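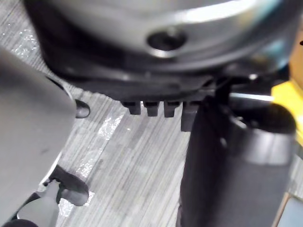

Tema: Cumplir años y percepción subjetiva de la edad
Foro Relach > General > Vida cotidiana

tindier_38
5 de septiembre de 2020
Cumplo 38 hoy. Constato que la edad que me atribuyo mentalmente no ha variado desde la carrera. Los indicadores externos sí: presbicia incipiente, más horas de sueño necesarias, peor tolerancia al café. Pregunta: ¿a partir de qué edad notasteis un cambio en la percepción interna, si lo hubo?

ralomska
Felicidades. En mi caso no hubo cambio gradual. Fue un escalón en mayo, al firmar una hipoteca que vence en 2036. Resté fechas y obtuve mi edad al vencimiento. Desde entonces uso esa cifra como referencia.

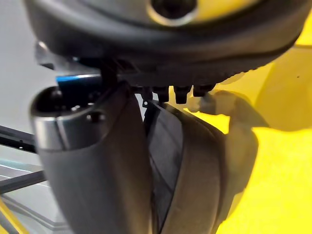
Detalle de la parte inferior de la carcasa.

bognar_sur
Discrepo del planteamiento. La "edad interna" no es una magnitud, es un recuerdo de cómo uno se describía a cierta edad. Si no actualizas la descripción, el valor se queda fijo. Yo llevo un diario desde 2000 y al releerlo no me reconozco en casi nada: ni opiniones, ni prioridades, ni letra.

tindier_38
El diario mide otra cosa. Registra contenido, y yo pregunto por la sensación de continuidad. Se puede opinar lo contrario que hace veinte años y seguir sintiéndose la misma persona.
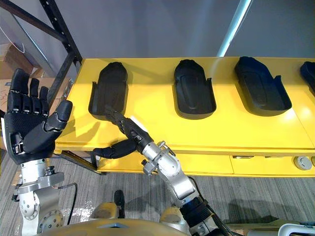 Añado que el efecto desaparece cuando trato con gente de veinte. Ahí la diferencia se nota en la primera frase, sobre todo en las referencias a programas de televisión.

ralomska
Eso es comparación con terceros, tampoco es percepción interna. Mezcláis variables los dos.

bognar_sur
Toda percepción de la edad es comparativa. Sin terceros y sin espejo no hay dato. Tengo unas 300 páginas de diario que lo respaldan - muestra de un solo sujeto, lo admito.

tindier_38
Muestra insuficiente. Abro encuesta con tramos de diez años. Un voto por usuario, se indica la edad sentida y la real.
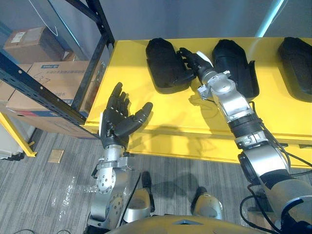
Encuesta: edad sentida frente a edad real

ralomska
Voto en el tramo de 30 a 39 para la sentida. La real, un tramo por encima.

bognar_sur
Me abstengo. Falta la opción "depende del día".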